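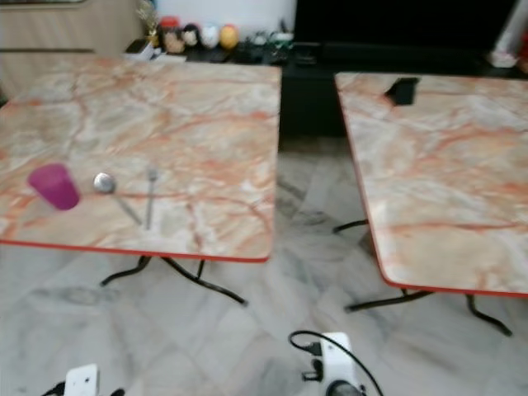 Section 4. Taking a witness statement for a judicial review

You will be told that a good statement tells the court everything. Treat that advice with suspicion. A judge reading a challenge to a public body's decision wants to know what was decided, when, what you were told and what you did next, and most of what people write beyond that gets skipped. Try the method on something dull before you try it on a refusal letter. Two tables with marble-patterned tops, a gap of floor between them, and on the left one a cup, a spoon and a fork: a witness can say that much and be believed. The same witness cannot say who is coming to eat, or whether they are late. Keep to that limit throughout.

Before you start

You will need the decision letter, any envelope it came in, a copy of the public body's own policy, and the Tautahi chronology sheet (Annex B). Do not use the Rakley template that still goes round by email. It has a box headed "Impact and feelings" above the box for the facts, and people fill it in first and run out of steam.

Caution: Time limits in judicial review are short, and the outer limit is not a target. A claim can be brought inside it and still be refused for delay. Get legal advice on your own dates today, whatever this manual or a friend says.

4.1 Setting up the statement

1. Write the witness's full name and address at the top. If there is a safety reason for leaving out the address, ask the solicitor how to deal with it before anyone signs.

2. Number every paragraph. One fact to a paragraph if you can manage it.

3. Write in the first person and in the witness's own words. If Mr Worku says "they fobbed me off", that can stay. "The respondent failed to discharge its obligations" cannot, unless he talks like that at home.

4. For each fact, say how the witness knows it: saw it, heard it, was told it (by whom), or read it (where).

5. Attach documents as exhibits and refer to them by number. Do not copy long passages into the statement.

Note: Sibusiso Naidoo's first draft in the Hekico licensing case ran to 43 paragraphs. The one that went to court had 9. He was cross about it for a week and I still think two of the nine could have gone.

4.2 Dealing with gaps

6. Where the witness doesn't remember, write "I do not remember". Do not fill the space with what must have happened.

7. Where the date is uncertain, give the narrowest range the witness will stand by. "In December, before the office closed" is usable.

8. Where two witnesses disagree, leave them disagreeing. Killian Rey and Anatole Vasseur gave different accounts of the same meeting, and an eager helper tidied them into one. The other side noticed that the wording matched, commas and all.

Caution: Never suggest an answer and then write it down as the witness's own. This applies however sure you are, and it applies with more force when you are on the witness's side.

4.3 What to make of the official record

Public bodies like to say their notes were made at the time. Sometimes they were. Ask for the file history as well as the note, and compare the two.

9. Request the whole file in writing. Keep a copy of the request and proof of sending.

10. When it arrives, count the pages against the index. The Tarno housing file was listed as 127 pages and roughly 60 turned up.

11. List what is missing and ask for it by description. "Any other relevant documents" will get you a polite letter and nothing else.

12. If a passage is blacked out, ask which exemption or rule is relied on. Do not guess in the statement at what lies underneath.

Note: A missing page is not proof of bad faith, tempting as it is. Say that it is missing and let counsel decide what can be argued from that.

4.4 Signing

13. Read the finished statement aloud to the witness, all of it, even if they say there's no need. Getachew Tekleab found a wrong street name this way on the third reading.

14. Correct, reprint and read again.

15. Add the statement of truth in the current wording, taken from the rules and not from an old case. The witness signs and dates it personally.

If the witness needs an interpreter, stop at step 3 and go to Section 6 first.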